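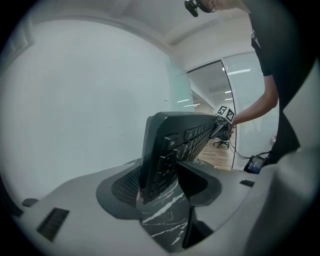 4.2 Keyboards and the clearing of shared desks

Of all the items left on shared desks at the end of the working day, the keyboard proved the hardest to classify. Mugs, papers and chargers were treated by most respondents as personal and were removed without being asked for. Monitors and lamps were treated as part of the furniture and stayed where they were. The keyboard fell between these two groups. It belonged to the building under the written rules of both study sites, yet many respondents spoke of "my keyboard" and described returning to the same one over several weeks.

The two sites handled this differently. At Pomine, keyboards were to be lifted from the desk each evening and stored in a shared cabinet, so that the desk surface could be wiped in full. At Nolow, keyboards remained on the desk and were pushed to the back edge. Staff at Nolow reported that the strip under the keyboard was often missed during cleaning. Staff at Pomine reported fewer complaints about dirty surfaces and more complaints about missing equipment, mostly cables and wireless receivers that had become separated from the boards they came with.

The way in which a keyboard was carried also varied. A full-size board is long, thin and light for its length, and it offers no obvious handle. Three ways of holding it were common in our observation notes. In the first, the board was held flat in both hands, one at each end, much as one would carry a tray. In the second, it was held on edge against the body with one arm. In the third, it was held by one end only, leaving the other hand free for a mouse or a cup. The third was the most frequent in the evening, when respondents wished to clear the desk in a single trip, and it was also the one most often linked with keys being pressed by accident while the computer was still on.

Holding a board at both ends kept the fingers away from most of the keys and allowed it to be turned on a slant to pass between monitor stands. Figure 4 shows a black keyboard held at both ends in this slanted position, with the end bearing the Esc key nearest the viewer. We adopted the two-ended hold in the written guidance given to both sites for the second period of the study.

Storage width had a clear effect on whether the guidance was followed. The original cabinet at Pomine had shelves 600 mm wide, and boards were commonly placed in it two deep, with the rear one reached only by taking out the one in front. After a cabinet with 700 mm shelves and upright dividers was installed, respondents stood the boards on their long edges and could remove any one of them without moving the others. The dividers, supplied by Clitach, were spaced for slim boards, and a small number of thicker models had to be laid flat on the top shelf.

In the closing survey, 21 respondents answered the questions on keyboards. Most preferred to have a fixed place for the board, whether in a cabinet or on the desk, and few objected to carrying it. Several asked that each board be labeled on the underside with its desk number. This agrees with the view of Nautiyal, the facilities firm serving both sites, which held more than 100 boards in reserve during the study and had no record of which had been issued to which floor.

Figure 4. A black keyboard held at both ends at a steep slant. The Esc key is visible toward the lower left.

Labeling was introduced at Pomine in June. Its effect on the loss of cables and receivers is taken up in Section 4.3, together with the results for mice and headsets.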